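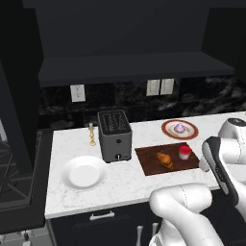 I eat toast pretty much every morning, and for years I never wondered why it goes brown. Bread goes in pale and soft, you push down the lever, you wander off to find the jam, and up comes something crunchy that smells amazing. So what happened in there? Look at the toaster on the counter, the gray one with two long slots in the top. Most of the toaster's work gets done down inside slots like those, where you can't see it. And please don't go poking around in there to find out!

Inside a toaster there are thin wires. When electricity runs through them, they get so hot that they glow orange. The wires don't touch your bread at all. They send out heat the same way a campfire does, when you hold up your hands and feel it on your palms from a few steps back. Scientists call this radiant heat. It zooms across the little gap and lands on the bread.

Bread has a lot of water in it, even when it feels dry. The first thing the heat does is chase that water out of the surface. While there's plenty of water left, the outside of the bread can't get much hotter than boiling, so for the first minute or so your toast looks like it's doing nothing. (I used to peek. It's very boring.)

Then the outside dries and the good part starts. Bread is full of tiny bits called proteins, and it has some sugars too. Once the surface gets hot enough, they start joining up and turning into new things, hundreds of them, and lots of those are brown and smell delicious. This is the Maillard reaction, and you say it "my-YAR." It really gets going near 300 degrees Fahrenheit. A bit hotter, almost 344 degrees, and sugar can start to brown all by itself, which is called caramelizing. You've tasted that if you've ever had the crackly top on a fancy custard.

The same browning happens on cookies, pancakes, roasted peanuts and the edges of a grilled cheese.
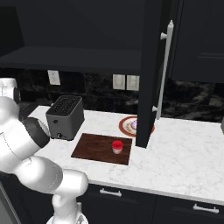 But why does toast burn so fast? You look away for a moment and it's black! Well, dark things soak up heat better than pale things do. Once your bread turns brown it starts grabbing more heat, so it gets darker, so it grabs even more. If it keeps going, you end up with mostly carbon, the same black stuff that's in charcoal. Scrape it off if you like. I just start again.

You can try this at home with a grown-up. Get 2 slices from the same loaf. Leave one out on a plate for an hour and keep the other in the bag. Toast them together on a medium setting and see which one comes out darker. My guess is the one that sat out, as it has less water to get rid of, but bread can surprise you. Then try it with raisin bread, which has extra sugar in it, and watch that one closely.

Mine's ready now, and I still haven't found the jam.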